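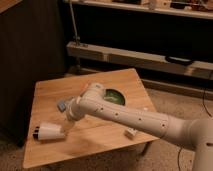 Gheorghița Gavrilă would not buy one for the kitchen yet, but she would hire one for a month and see what got tidied. She has had the Radus arm on loan since June and says the setting up put her off more than the price.

Radus rents the arm out from its depot in Riihimäki for 800 euros a month. The fee covers delivery, the software and a phone line that is answered until 8 in the evening. The arm fixes beside an ordinary table and is meant for small, light things: a cup, a bowl, a sponge, a toy block.

Teaching it a new job takes patience. The handbook asks for more than 100 demonstrations per task, each one guided by hand, and suggests moving the objects between goes. We kept ours to a small square table and left the cup on its side for some of them, as the handbook advises.

The gripper comes down slowly over a block and the noise is low enough to talk over. The cables are long and need keeping clear of feet.
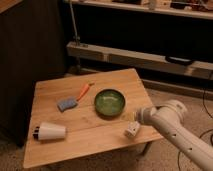
What the rivals charge

Borkevora sells a similar arm outright but charges extra for training. Wistetti rents by the week, with a deposit and no phone support.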